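Liltby Music Diary
Start Diary Concerts Records Letters Links
Start > Diary > Winter > Inik at Unberg

Tuesday, February 24, 2026

I came home very late last night and my ears still have a small whistle in them, so today I write instead of listening. The concert was Inik in Unberg, in the old hall behind the station. I have waited for this since November, when Rosalie Schnyder gave me the record and said I should play side two first. I did what she said, and I think she was right. Side one is good songs, but on side two the band starts to breathe.

Ingeborg drove. We had snow until the tunnel and then rain, and we arrived when the support act was already playing. It was Dursun, a duo with organ and drums. I knew only one piece by them and they did not play it. The organ was too loud for the room, but the last number was slow and very beautiful, with one chord that stayed so long that people began to clap before it was finished. I felt sorry for the drummer, who still had something to play.

This morning I sat down at ten to write it all in order, with tea and the ticket next to me.
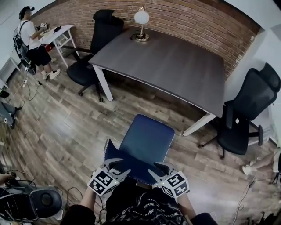 The room with the brick wall, blue chair and table lamp.

Inik began with "Harbor Clock," which I did not expect, for on the record it is the closing song. Verena Grabner sings it there almost in a whisper. On the stage she sang it with full voice, and the guitar of Balthasar Leitner came in one verse later than I know it. At first I thought he had a problem with his cable. Then they did the same thing in the second song, and I understood that they have made new arrangements for the tour.

What I liked less: the long talking between the songs. Verena told a story about a ferry which I could not follow, the microphone was too near her mouth. And the new song, I did not catch the title, has the same bass line as "Harbor Clock," only faster. Ingeborg says I am wrong about this. We discussed it all the way to the gas station.

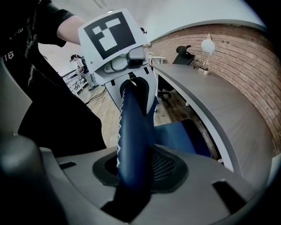 But then came the middle part, 17 minutes without a break, three old songs tied together with the trumpet. Alois Gasser played it, he was not announced. I have a tape of him from many years ago and he still has this tone that is a little flat at the start of the note and then climbs up to it. A teacher would correct this. I hope no teacher ever reached him.

The man at the record table told me they had sold 198 tickets. I would have guessed more, it was hard to get to the coats. I bought the single, with a live version of "Low Field" on the back, and paid too much for it, and I also took a poster which got wet on the way to the car. It lies now under the dictionary.

I must write to Rosalie and ask if she has the first single too. Also to find: the name of the new song, and who was playing the second keyboard on the left side. She had no microphone and did not come out for the bow.

Ingeborg wants her scarf back. I have it, it was in my coat.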